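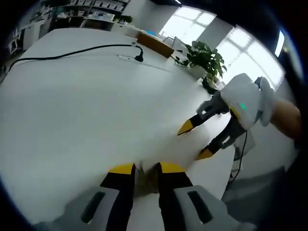
Volby Desk Lunch Set: wooden chopsticks, wooden spoon, two trays

$18 per set
In stock, ships from our Statdale shop

Hi, I'm Chanida, and I've been eating lunch at my desk for longer than I'd like to admit. I know, I know, I should go outside. But some days it's noodles next to the keyboard or no noodles at all, and after one too many greasy rings on a white tabletop I got fussy about where my spoon goes between bites. That's really how the Volby set started. I wanted a decent pair of chopsticks, a spoon that feels nice in the mouth (metal ones set my teeth on edge, sorry), and somewhere to put them down.

I asked Ho-yin Hung to help me sort out the shapes, and we went through a silly number of spoons together. He likes a deep bowl and I like a shallow one, so we argued, and then we ate soup, and then we argued some more. The one we sell is a compromise and I've come around to it completely!

What you get

Two wooden chopsticks, dark brown with a light end. They're 9 inches long, and that suits my hands and most of the people I've handed them to. If you have very big hands, write me first and I'll tell you what else we've got.

One wooden spoon. The handle end is pale and the bowl is a glossy reddish brown, so you can grab the right end without looking. I use mine for soup, rice, yogurt, and (don't tell Ho-yin) ice cream.

Two beige trays with tan rims. They're long and shallow with rounded corners, and recessed, so a chopstick can lie inside without wandering off across the desk. You get two because I like one for things that are clean and one for things that aren't. Plenty of customers use the second for dumplings, or for paper clips. Your desk, your rules.

Shipping weight is 550 grams, box included.

How I set mine out

One tray on each side of the bowl, spoon on the left, one chopstick laid at a slant in the right-hand tray with the light end pointing away from me. I leave the spoon straight on the table until I've used it. There's plenty of room for all of it even when the mouse is still out and there's a cable running down the side of the table, so you don't have to clear your whole workday away to eat a bowl of rice.

On a white table, I love how the beige looks. It's quiet, and the spoon gets to be the pretty one. Yu-ting Chiang has a dark walnut desk and says hers stand out more, which she prefers, so there you go. 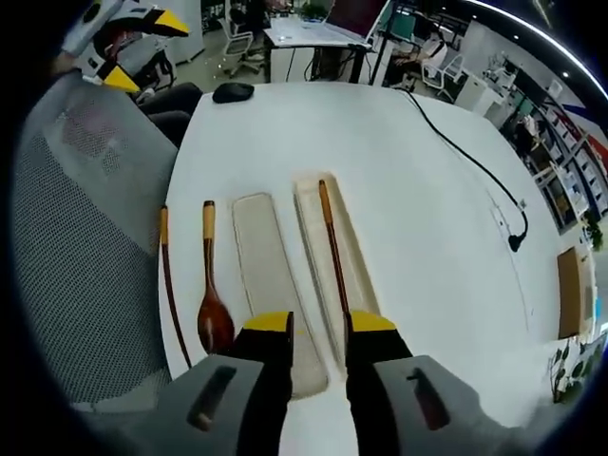 Looking after it

Wash the wood by hand with warm water and a drop of dish soap, then dry it right away with a towel. Please don't soak the spoon overnight. I did it once with an early one and the bowl went dull, and I was sad about it for a week.

No dishwasher and no microwave for the chopsticks or spoon. Trays: wipe them down with a damp cloth, and get into the corners with your fingertip, where the soy sauce likes to hide.

Every couple of months I rub a tiny bit of walnut oil into the chopsticks. Skip that if you or anybody you share lunch with has a nut allergy. Food-grade mineral oil does the job too.

Things people ask me

Can I buy just the trays? Yes, starting in November. Right now they only come with the set.

Do the two chopsticks match exactly? Close, but it's wood, so the color moves around a little from piece to piece. If a pair bothers you, send it back and I'll pick you another one myself.

Is the spoon okay for kids? My nephew uses it and has no complaints, but it's a grown-up size, so little ones may find the bowl a bit wide.

Do you sell to offices? We do! Knut Seidel looks after the bigger orders. Tell him how many people you're feeding and whether you want each set boxed on its own or everything packed together.

Returns

You have 18 days from delivery to send a set back. Unused is great, used once is fine too, I'd just like it washed. Put a note in the box with your order number and tell me what you didn't like, even if it's only "too brown."

Orders placed before noon go out the same day. For anything else, use the contact form at the bottom of the page and it comes straight to me or Knut.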